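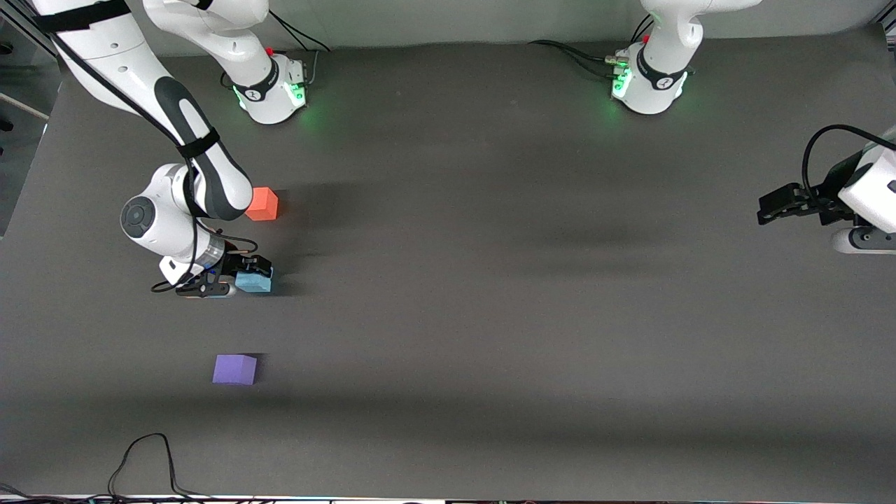

Saturday, so foam cubes. I've been meaning to write this up since October and keep putting it off, so quick post before lunch.

The short version – I switched from wood blocks to foam for the stacking table and I'm not going back. Wood looks nicer in a basket. Wood is also LOUD. Every dropped block sounded like the downstairs neighbor was about to come up, and one time he did (sorry Svatopluk).

Foam ones came in a mixed bag from Jendum, bag of 50, way more than I need. I only pull out a few colors at a time. Light blue, the orangey red one, purple. Three is plenty. More than that on the table and it stops being stacking and turns into sorting, and then I'm the one sorting.

Things I've noticed so far:

They're light, so a tower goes over if you breathe on it. You have to set the top one down flat and let go slow. No nudging after. If it's crooked, pick it up and start over.

Pale blue shows every smudge. Purple hides everything. The red one is somewhere in between but it's the one I always find first when they end up on the floor.

Corners wear out before the faces do. Once a corner goes soft the cube wobbles, and I toss it in the bath toy bin and grab another from the bag. Still have tons.

The gray top is the other thing I changed. Used to have a glossy white one from Brophy and it was awful, glare all morning, cubes skating around. Matte dark gray is so much better. Colors pop, even the purple, and the light in that corner is never great. Downside is lint. So much lint. I wipe it with a damp cloth and then wipe it again becuase the first pass just moves it around.

Washing – cold water, a drop of dish soap, squeeze, leave on a towel overnight. Don't do the dryer. Matěj Brabec left a comment on the last post saying he did a whole load on low and got them back sort of lumpy, so thanks for testing that one for all of us.

Storage is a Skurau tub with a snap lid, fits the whole bag with room left over. Lid is already cracked on one side. Might go back to the drawstring bag, haven't decided.

A couple people asked if the bigger cubes are worth it. I havent bought any. They look fun but I dont know where I'd put them, and the small ones fit a hand just fine.

Ok lunch. Next post is shelves, if the brackets ever get here.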